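Clultia wrist-view study: frequently asked questions

Maintained by Afaf Rizk and Kaan Kılıçarslan. Last revised 01/09/2023. 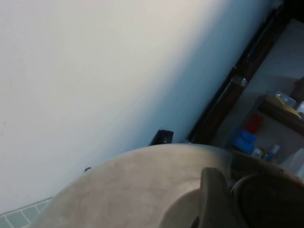 Most of the questions we receive concern the input to the policy, the handling of tilted views, and why our success figures differ between rooms. Answers are grouped loosely by topic. Questions on the older fixed-camera work are not covered.

What does the study test?

Whether a policy for household pick-and-place can be trained from a single small camera at the wrist, with no overhead or third-person view. The method takes the current wrist image, a short history of past wrist images and the gripper opening, and predicts a short sequence of relative hand motions. It does not receive a map, a depth image or the position of the base.

Why leave out the overhead camera?

An overhead camera has to be mounted and calibrated in each room. We wanted to know how much is lost without it. On the seen rooms the loss is small. On the unseen rooms it is larger, and nearly all of it occurs before the hand reaches the object.

How much data was used?

The training set has 500 demonstrations, collected in homes in Cheetham and Ernton. A further 40 were held back for tuning. Evaluation used 164 trials in rooms that do not appear in either set.

How were the demonstrations collected?

By teleoperation. Arnulfo Villanueva and Yhon Villanueva carried out the sessions, using the same written instructions. Furniture was left where it stood and doors were left open or shut as found. Lighting was not controlled, apart from a rule that ceiling lights should not be switched during a demonstration.

Are views rotated upright before they reach the policy?

No. The wrist turns freely, so door frames, shelves and wall edges may lie at any angle in the view. We tried rotating each image to match gravity, using the arm's joint readings. This helped slightly on slow approaches and hurt on fast ones, where a small timing error between the joint readings and the camera gave a wrong rotation. The released model uses the raw view. Random rotation is applied in training, but only within a narrow range - wide rotation made the policy slow to commit to a grasp.

Is the gripper masked out?

No. Masking was tested and removed. With the gripper parts visible the policy makes fewer errors in the last stage of the approach, which we take to mean that it uses them as a reference for distance. The cost is that a change of fingers requires fresh data. Marjorie Tapley is measuring how much is needed; the early answer is less than we had planned for.

What happens when a plain wall fills most of the view?

This is the main known weakness. A plain wall gives the image encoder very little to match between one view and the next, and the predicted motion tends to shrink towards zero. We call this a stall. The image history reduces stalls as long as an earlier view held something distinct, such as a door frame or items on a shelf. It does not help if the trial starts facing the wall.

How are stalls counted?

A stall is recorded when the predicted motion stays below a fixed threshold for the whole of the history window while the hand is away from any object. Of the 164 evaluation trials, 28 contained at least one stall. A trial with a stall can still succeed, and stalls are reported separately from failures for that reason.

Can the policy reach for something in the next room?

Only if the base is moved by other means. Objects seen through a doorway appear often in the training views, on shelves and elsewhere, but no demonstration ends with a grasp beyond the doorway. In the July tests the arm sometimes extended towards bright items it could not reach. We added a stop signal to the training targets, and the current version halts earlier - it does so too early in narrow rooms.

Does colour matter?

More than we would like. Converting all images to greyscale lowers success on small containers and has little effect on large ones. Colour jitter is used in training, but strong jitter lowered success on the seen rooms without a clear gain elsewhere.

Do you use the word "Hello" as a task prompt?

Hello is the name of our session-start routine. It checks the camera link, opens and closes the gripper once and writes the first log entry. It has no effect on the policy. Logs collected without it should not be mixed with ours, as their time stamps begin at a different point.

Can the results be compared with figures from fixed-camera work?

Not directly. The rooms, objects and definition of success all differ. We count a trial as a success only if the object is placed and the gripper has released it within the time limit.

Will the raw images be released?

In part. The views were taken in occupied homes and each home is cleared separately. Joint readings and gripper openings for all demonstrations will be released together with the first batch of images.

Who should be contacted about errors in the logs?

Kaan Kılıçarslan, quoting the session number and the time stamp of the first faulty entry.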